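Gripper Trial Checklist: Bench 2
Sheet date: 2024-06-20
Units under trial: Sisay two-finger, Revetti two-finger
Arm and controller: Sokumel, unchanged between units
Site: Bonum test bench

Mark each line OK, NOT OK or N/A. Comments are required for anything other than OK, and welcome for anything the vendor says we don't need to check.

1. MOUNTING AND CABLES

1.1 Flange bolts torqued and paint-marked
Sisay: OK. Revetti: OK.

1.2 Cable slack through full wrist rotation
Sisay: OK.
Revetti: NOT OK. Cable goes tight near the end of travel. The manual calls this "normal tension." I'd call it a connector failure waiting for a busy week. Rerouted and rechecked, now OK, but the clip is ours and didn't come in the box.

1.3 Wrist camera bracket tight, lens clean
Sisay: OK. Revetti: OK. Wipe before every session, whatever the last person wrote down.

2. STOPS AND LIMITS

2.1 E-stop halts arm and holds fingers
Sisay: OK.
Revetti: OK on second attempt. On the first attempt the fingers relaxed when the stop was pressed. A setting in the controller was at its default. I don't like that the default drops the part. Add to the setup card.

2.2 Force limit set and read back from controller
Both: OK. The readback only proves the controller remembers the number we typed. See 3.2.

2.3 Speed limited for hand-in-area work
Both: OK.

3. FINGERS AND GRIP

3.1 Finger covering intact, no splits or lifting at the tips
Sisay: OK.
Revetti: OK for now. Look again after 400 cycles. The brochure figure for covering life has no test method attached, so I'm ignoring it.

3.2 Grip force measured with gauge at low setting
Sisay: 20 N set, gauge agrees within its own tolerance. OK.
Revetti: 20 N set, gauge read 44 on the first close, then settled. NOT OK. One reading is one reading, but repeat it before anybody puts a thin part in there.

3.3 Fingers close evenly on center
Sisay: OK.
Revetti: N/A until 3.2 is cleared.

4. THIN WALL APPROACH

4.1 Tray placed on dark cloth, position confirmed by eye
OK. The cloth is there for contrast. Do not swap it for the white mat.

4.2 Fingers straddle divider, one on each side
OK.

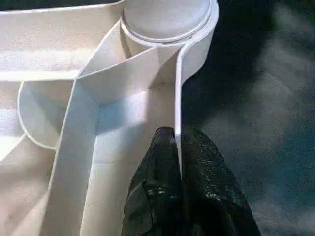

Item 4.2: wrist camera view, fingers on either side of the tall divider, left tip against the wall.

4.3 Clearance on both sides before closing
NOT OK. One tip touching is enough to fail this line. A centered approach is what both vendors promised, so a centered approach is what gets a pass. Adjust the offset and run it again.

4.4 Divider edge readable on camera feed
OK with reservations. White plastic under strong light washes out in the middle compartment. Any claim about automatic edge finding should be tried with the lamp on.

5. SIGN-OFF

5.1 Cleared for unattended running
NOT OK, either unit. Sisay is close. Revetti goes back to 3.2.

5.2 Retest due
Before the end of June, same tray, same cloth, same gauge.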